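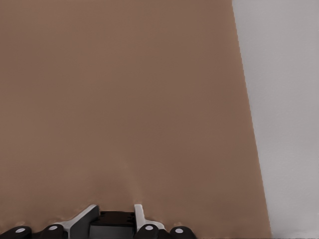 Wrist view from the sim. Brown top, grey beside it, gripper along the bottom.

1/ Week two of collecting examples for Kumsa, and I'm still not sold. We have 1,197 episodes saved and a fair share of the views look like this one. Flat colour, no grain, no marks. What's a model meant to learn from that?

2/ The pitch from Plirnik is that sim data is cheap, so you just make more of it. Sure. Cheap to make. Then Lensa Ejigu and I spend the afternoon throwing it out.

3/ I went through 67 episodes by hand yesterday. My rule was simple – if I couldn't tell from the wrist view which way the arm should go next, it got a flag. I flagged a lot. Keith Inskip says the policy gets joint angles too, so I'm being harsh. Maybe.

4/ But if the joint angles are doing all the work, why are we paying to render the picture?

5/ The target is 3,000 by the end of the month. No one has told me where that number came from. I asked twice.

6/ What I'd like to see is 5 different surface textures and some lighting that isn't the same every single time. Tsion Ayele has a branch that does the textures. It's been waiting for review since January.

7/ Someone will reply that scale fixes this. Show me the run on a real bench, with the success rate and the failures left in, and I'll read every line of it.

8/ Back to flagging. Next batch is half loaded.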